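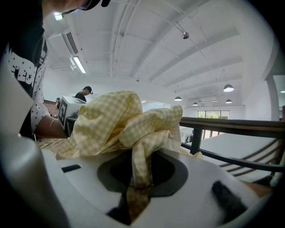

Yellow-and-white gingham, bunched up.

Pluteo review (mobile)

Pluteo is a turn-based puzzle RPG from Stunent, released in August on phones and tablets. You lead a squad of 4 heroes across a hex board and push enemies into traps, walls and each other. I finished the main story and have started on hard mode.

The fights are the best part. Each hero gets one move and one push per turn, and the order matters a lot. Liao, the archer you get in chapter two, looks weak until you learn that her arrows also shove whatever they hit. After that I never left her out. Most maps take a few minutes, so it is easy to play on a break.

The story is thin. You are trying to get back to the city of Dinico before winter, and the characters remind you of this before nearly every battle. You can skip the talking, and I did after chapter five. 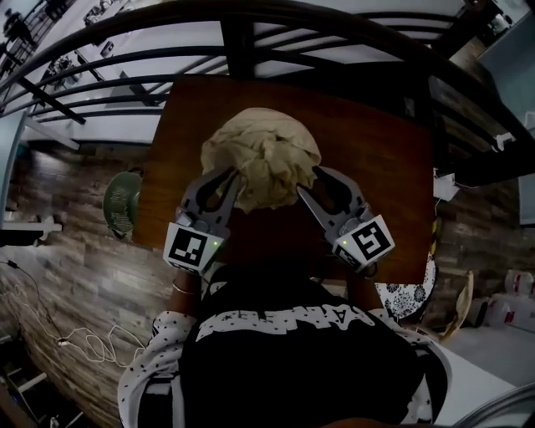 Tan cloth on a brown wooden table.

Heroes come from a gem draw. A full set of pulls costs 2,000 gems, and the daily tasks pay slowly. The game gives you enough good heroes to clear the story without spending money. Hard mode is another matter. I got stuck on the third boss for more than 3 days, and the healer I wanted was only in the paid banner.

Performance was fine on my older phone, apart from long loading times when going back to the town menu. The text is small and there is no setting to change it. Cloud saves worked when I switched to a tablet. Music is forgettable.

If you like small tactical maps, get it and play the story. I would wait for a balance patch before putting any money in.

Score: 4 out of 5
Reviewed October 2023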